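Skondora Sorting Project: Progress Report to the MacLeod Fund
Submitted by Parveen Siriwardena, project lead
2026-04-29

Period covered: since the last report, which you were kind enough to describe as "thorough." I have tried to be shorter.

Where we are

The main item this period was the open day at Bunholm, which the grant agreement lists as Milestone 3 and which the team lists as the reason the kitchen still smells of coffee. We had planned for 200 visitors and got more than that, although the sign-in sheet was by the side door and a good number of people came in through the front. I would not want to defend an exact figure in front of an auditor.

Two things were on show. In the main room, visitors could watch the arm's control software run in simulation on the large screen and pick which block it should go for next. In the small room, Rajitha Gamage gave a talk on how the planner chooses a path to the tray. The talk was scheduled for 20 minutes. It was a very complete talk.

We chose simulation for the public demonstration for the reasons set out in the risk section of the original proposal, chiefly insurance. A simulated arm can swing wherever a nine-year-old tells it to. It also resets with one key, and by lunchtime the label had worn off that key.

The demonstration task is the one you saw in the proposal: small blocks, a tray with a wooden rim, and an arm that is supposed to get the first into the second. Visitors chose a block by color and the planner did the rest, or explained in a small red box why it would rather not.

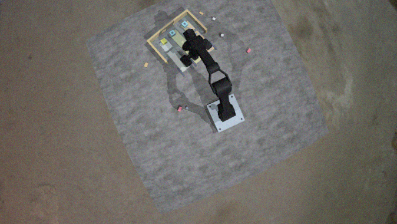

Figure 1. The sorting task in simulation: three cubes in the tray, the gripper over its right half, and loose blocks still out on the mat.

What we learned from the visitors

The most common question was whether the arm gets tired. The second was why it doesn't just push all the blocks in at once with its elbow, and I have passed that one to Rajitha, who has stopped finding it funny and started drawing diagrams.

Several people from Gruretti came, as promised, and asked harder questions. They wanted to know how the planner behaves when a block lies close against the outside of the rim, where the fingers have little room to come down. The answer is that it approaches from above, reconsiders, approaches from a slightly different above, and sometimes gives up. We have known about this for a while. It is more embarrassing with an audience, and it has moved up the list.

They also asked about shadows. Our rendering has one strong light, and the arm lays a long dark shape across the mat. Gruretti's view is that anything trained under a single lamp will be surprised by a warehouse. We agree, and varied lighting is now in the plan for the next period. It was in the plan for this period too, under "if time allows."

Numbers

The logging script recorded 1,497 pick attempts over the open day. I would like to give you a success rate to go with that, but the script counted a visitor pressing the reset key in mid-move as a completed attempt, and visitors liked the reset key. Rajitha is going through the log to separate the planner's failures from the public's. The corrected figures will come with the June report.

Spending

We are within budget on every line except catering. The overspend is small and has been covered from the travel line, which had money in it because the people we had meant to visit came to us. Receipts are attached in the usual envelope.

Staffing

No changes. We interviewed for the part-time technician post and made an offer, which was accepted and then, seven days later, politely un-accepted. The post has been advertised again with the same wording and a slightly better salary.

Next period

Fix the approach for blocks lying next to the rim, starting with the corners.
Add varied lighting to the simulation, as a task with a name next to it this time.
Correct the attempt log and report the success rate.
Fill the technician post.
Begin setting up the physical arm at Bunholm, once the floor bolts have been approved by the landlord, who has had the drawings for some weeks and assures us he is enjoying them.

One request

The agreement has Milestone 4, the demonstration on hardware, falling in June. Given the landlord and the bolts, we would like to discuss moving it back. Rajitha and I can come to your office or join a call, whichever suits. If it is a call, I will make sure his slides are sent in advance so that he doesn't need to present them all.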